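Home News Meetings Seed Library Contact
Search this site Go

Frimpong Seed Savers
Minutes, September 4, 2023

Leonilde Rocha opened the meeting and thanked everyone who came out on a holiday Monday. What a turnout!

1. Bean harvest
The Pitusik pole beans did wonderfully. We took in 399 packets' worth, up from 335 last year, and the color is the best we have had. Magnus Leckie would like to hold 80 packets back for the spring swap and let the rest go out now. Seed waiting to be sorted should sit in open tubs until it is fully dry.

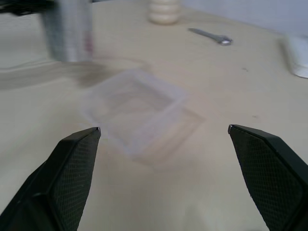

Kohei Fukuda felt that 80 was too few, given how fast the beans went in June, and asked for a larger share to be kept. Agreed to settle the number next time, after the germination test.

2. Storage
Long talk, lots of good ideas. Jars with a wide mouth are easiest to fill and to scoop from. Please check the threads before you use an old one, and match it to a lid that closes all the way. Labels go on the jar as well as the lid (we learned that with the squash).
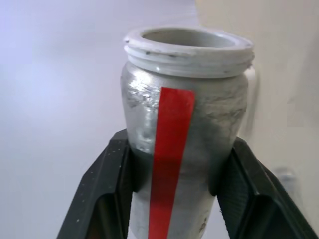 3. Winter talk
Kaiwen Tan has found a garden diary from 1782 with a whole page on saving lettuce seed, and will read from it at the winter talk. We can't wait! Nana Quartey is to book the hall and ask about a projector. Tea as usual.
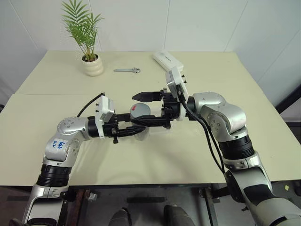
The talk will be free, and members may bring a friend. Magnus will put up the notice at the library.

Meeting closed at 8:40.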